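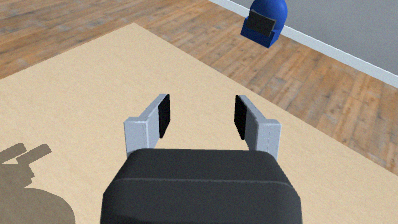

How do I get my digital comics to open two pages at a time?
Turn the tablet sideways, tap the middle of the page, and choose Spread from the little menu that slides up along the bottom. The reader remembers your choice for that comic only, so you'll do it again for the next one you open.

Section 3: Adding Your Comics to the Udolness Reader

Welcome back! If you've made it through the first two sections, your reader is charged and signed in, and now comes the part we all like best, which is filling it up with things to read. Go at your own pace (make some tea if you like, a big collection can take a while to copy over).

1. Put all the comics you want to bring over into one folder on your computer. Subfolders are fine, and the reader will treat each one as its own series.

2. Check your file names. The reader sorts by the number at the end, so "Firnden Patrol 002" will land before "Firnden Patrol 003" just as you'd hope. If your run goes past issue 100, use three digits all the way through.

3. Connect the reader with the cable from the box and wait for the Clivier Library window to open on your computer.

4. Drag your folder onto the shelf marked New Arrivals. A green bar fills up under each title as it copies.

5. When every bar is full, click Release, and then unplug the cable.

Caution: Please don't unplug the cable while a bar is still moving. The comic being copied may come across with pages missing, and you'll have to delete it and send it over again.

Note: Udolness holds 128 GB, and the reader keeps a small part of that for itself. Collected editions with painted art take up far more room than a black-and-white strip, so if space gets tight, look at those first.

6. On the reader, open New Arrivals and press and hold any cover. Choose Edit Details to fix the title, the writer or the artist. Shona Bright, who wrote most of the sorting rules, likes to list the letterer too, and there's a line for that at the bottom of the card.

7. To make a reading order for a crossover, tap Lists, then New List, and add issues in the order you want to read them. One issue can sit in as many lists as you please.

Note: Comics bought from the Desjardins shop come with their details already filled in and can't be edited. You can still add them to your lists.

If a cover shows up as a gray square, close the comic, open it once, and turn to page 2. The cover should be back when you return to the shelf. For anything more stubborn, see Section 4, Mending a Shelf.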